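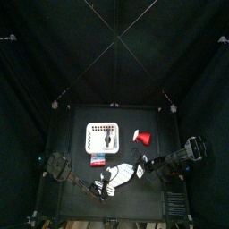 Mesa con dos brazos, cesta blanca y pulverizador rojo.

Kit Oltura de dos brazos: consejos de uso en el taller

El kit se sirve con las dos bases sin anclar. Conviene fijarlas a los lados de la mesa, enfrentadas, y comprobar que ambas pinzas llegan al centro antes de apretar del todo.

La cesta va al fondo, con los útiles de mango en vertical. El pulverizador, mejor tumbado y con el gatillo bloqueado — de pie vuelca al primer roce.

Los cables sueltos cerca de la muñeca acaban enganchados. Una brida cada 54 mm basta.

Limpieza de los dedos perforados: cepillo seco cada 400 ciclos. Nada de disolvente. Fustia vende el recambio por pares; en nuestra prueba duraron unos 4.000 ciclos.

Pega principal: el manual de Oltura no indica el par de apriete de la base.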